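Subject: Re: [gastby-users] Downgrading a tablet without losing the custom recovery

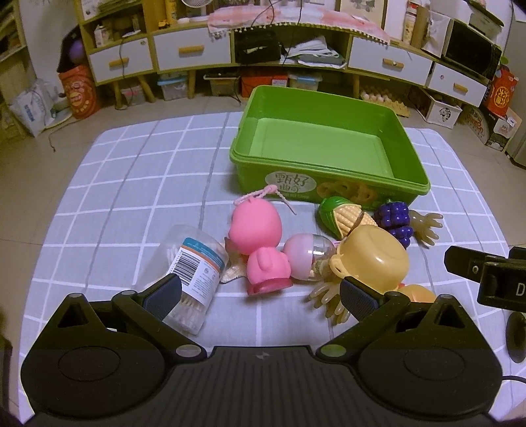

Short version

It works! You can go back from Gastby 9 to the previous release, keep your unlocked bootloader, keep Drusamley recovery, and not lose a single photo. I did it twice last night on two different tablets and I'm still grinning. Long version after the quote.

Earlier in this thread, a list member wrote:
> I updated my Sekilero tablet to Gastby 9 in April and regret it. The
> battery drains overnight, the file manager is slow, and two of my
> older apps won't open at all. I'd like to go back, but I remember
> people saying the downgrade locks the bootloader again and wipes the
> custom recovery. Is that still the case? I have Drusamley on there
> and it took me a whole weekend to get it running, so I really don't
> want to start over. Also, I don't have a Windows machine any more,
> only a laptop with Linux on it. Has anyone done this without the
> official tool?

Yes to that last question, and I'd say the Linux route is the nicer one. The official tool is what relocks the bootloader. It does a full flash of everything, the boot partition included, and then sets the lock flag at the very end without asking. If you flash the pieces yourself, that last step never happens, and recovery stays where you left it.

Before you start

Charge the tablet all the way up. Mine took 4 hours from nearly empty, so maybe put it on the charger before dinner. You'll also want a decent cable. I lost most of an evening to a cheap one that charged fine but dropped the connection in the middle of every large transfer, and I was ready to blame everything else first.

Boot into Drusamley and make a full backup to the SD card, then copy that backup to your laptop too. Please do both! The SD card slot on these tablets is a little loose and I've had a card pop out when I set the thing down on a desk.

Write down your settings for anything with a two-step login. The backup keeps app data, but one of my authenticator apps noticed the system had changed and asked me to set it up from scratch.

Getting the files

You need the older system image and the Baluyot flashing utility. Baluyot is a command line program, so don't go looking for an icon after you install it. The package in most distributions is old, and the old version doesn't know about the newer partition layout, so build it from source. That sounds scarier than it is. It compiled in a couple of minutes on my very tired laptop.

Unpack the system image into its own folder. Inside you'll find four files: boot, system, vendor and recovery. Move the recovery file somewhere else right now, before you type any commands. Baluyot has an option that flashes everything in the folder, and if you're used to pressing the up arrow and hitting Enter (guilty), it's very easy to overwrite Drusamley by accident.

The flash itself

Turn the tablet off. Hold volume down and plug in the cable, and keep holding until the plain gray text appears. Run the Baluyot device check and make sure it prints a serial number. If it says no permission, you're missing the udev rule, and the sample one in the Baluyot source folder works as is.

Flash vendor first, then system, then boot. I tried system first on the second tablet out of curiosity and it refused to boot until I did vendor over again. System is the big one. The progress counter sat at 100 percent for a good while on mine with nothing else happening, so give it time and don't pull the cable.

When all three are done, do not choose the normal restart. Restart straight into recovery, and in Drusamley wipe the cache only. Your data partition can stay. Then restart normally and wait. First boot is slow and the logo will pulse for ages.

If it loops

This happened to me on the first tablet. There's a leftover settings database from Gastby 9 that the older release can't read. Go back into Drusamley, open its file browser, find the settings folder under the system user data and rename the database file. You'll lose your wallpaper and your ringtone choices, and that was all I lost.

How it's running now

So much better! Battery dropped hardly at all overnight, the file manager opens right away, and my old note-taking app is back with over 200 notes intact. Bluetooth was off after the first boot and needed one toggle. Everything else I use came up fine, including the keyboard dock.

One thing I haven't figured out is how to stop the update reminder. It comes back every morning at 7:00 and wants me to install Gastby 9 again. Turning off automatic updates in the settings menu doesn't silence it. I suspect there's a service that could be disabled from the shell, and if anyone on the list knows its name, I'd love to hear it.

And to the original poster: if you get stuck, post the output of the device check and the name of the image you downloaded. There are two hardware revisions of that Sekilero and I've only tried this on the later one, so check the small print on the back before you flash anything.

Happy flashing!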